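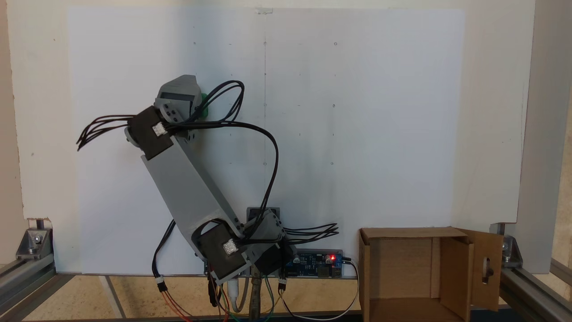
Belkadi small-arm project: progress report to Kerberg
04/09/2024
Prepared by Latifa Hajji

Work this period was on the placement study. The question is whether a low-cost servo arm can learn to correct its own joint error from a small set of practice moves, without an outside calibration tool.

The test sheet is plain white paper with small circles drawn in pencil, taped at the top to the board. The arm picks up a small object and sets it down on a circle named by the operator. Abdelkrim Slaoui recorded 1374 moves, of which 175 were dropped for servo timeouts. We trained on 751 and held back 143 for testing. The rest are still being labeled.

The correction model cut placement error on the held-back moves, most clearly near the base. At full reach the gain is small. Hicham Ait Brahim thinks cable drag is part of it — the wiring runs outside the links and pulls on the joints when the arm is stretched out. We have not tested this yet.

Next steps:
Reroute the cables and repeat the far-reach moves.
Finish labeling (Yasmine Ouali).
Run the same model on the second arm at Fleltside, with no retraining.

Spending is within plan. We ask to move the unused travel money to spare servos. The draft methods section will go to Sanaa Ouazzani for comment before the end of April.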